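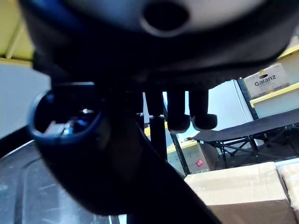 How to sort out a storage and work area

A storage area that doubles as a work area tends to fill up from the edges inwards. The method below is the one we use at Stilleck when a room has to stay in use while it is being tidied. Allow an afternoon, and start after lunch if people need the benches in the morning.

What you need

A tape measure, a pencil, a roll of masking tape, a marker pen, bin bags and a few empty boxes of the same size. Shallow boxes are best. If yours are deeper than 400 mm, small parts sink to the bottom and stay there.

Step 1. Clear one section

Pick a single shelf or one end of a bench and take everything off it. Leave the rest of the room alone. Wipe the surface down and let it dry.

Step 2. Sort by job

Group things by the work they are used for. Tape, scissors and labels go together if you pack parcels. Screws go with the screwdrivers that fit them. Anything you can't place goes in a box marked "Ask", and that box gets a month written on it. Ours says April.

Step 3. Measure before you buy

Write down the width, depth and height of each gap. Tyra Solheim ordered shelving for our back wall from the room plan, and the run came out at 877 mm between uprights where the plan showed more. Two shelves had to go back.

Step 4. Put things back

Heavy items go on the lowest shelf. Things used every day go between waist and shoulder height. Spare stock can go at the top, with the oldest at the front. Keep liquids away from paper and card.

Step 5. Label

Stick masking tape on the shelf edge as well as the box, so that a box taken down goes back to the same spot. Use plain words. "Cable ties, long" is enough.

Step 6. Mark the floor

Run tape along the walkway and keep boxes behind it. Check that doors open fully.

Move on to the next section once the first is finished. Go through the "Ask" box when its month comes round. Tahsin Jayawardena keeps the list of what was thrown out, in case someone wants it replaced.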